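Stastach notes

Teleoperating in sim: what the first batch of demos taught me
2022-08-30

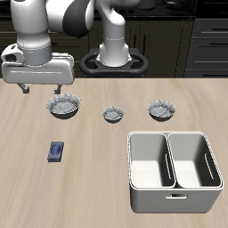
I have been collecting demonstrations for Stastach in simulation since July, all of them driven by hand with a 3D mouse. The instruction set is small: put the box in one of the bowls, put the box in the container, move a bowl from one side of the table to the other. The count as of this morning is 421 kept episodes and 164 thrown out.

The discards fall into two groups. In the first, the operator (me) pauses. A pause of a second or two while I work out the next move is recorded as a run of near-zero actions, and the policy learns to stop at that point and stay there. I now trim idle steps before training. Trimming at a fixed velocity threshold also removes the short settle before the fingers close, so the filter skips any window where the gripper command changes.

The second group is bad approaches. A bowl has to be picked up by the rim, one finger inside and one outside, and with a single fixed view it is easy to misjudge depth and come down on the edge. The contact solver then does something unhelpful and the bowl leaves the table. I added a second viewport from the side for driving only. The policy never gets it, and I am not convinced that is fair to the policy -- it is being asked to copy decisions made with information it lacks.

Control mapping matters more than I expected. Cekurlow, the input layer I started with, sends deltas in the tool frame. After any wrist rotation, "left" is no longer left on the screen. Switching translation to the base frame and leaving rotation in the tool frame cut my episode length noticeably. I did not redo the older episodes, so the set is mixed. Both versions store absolute end-effector poses, and the actions are recomputed from those.

Object poses are resampled at every reset. My first sampler checked overlap between object centers only, which let the smaller bowl spawn partly inside the container wall. It now checks footprints.

Next is a training run on 100 episodes per task, with the Nedelcu branch as the baseline. The converter script is in the repo under tools, and it still needs the pose files sorted by hand first.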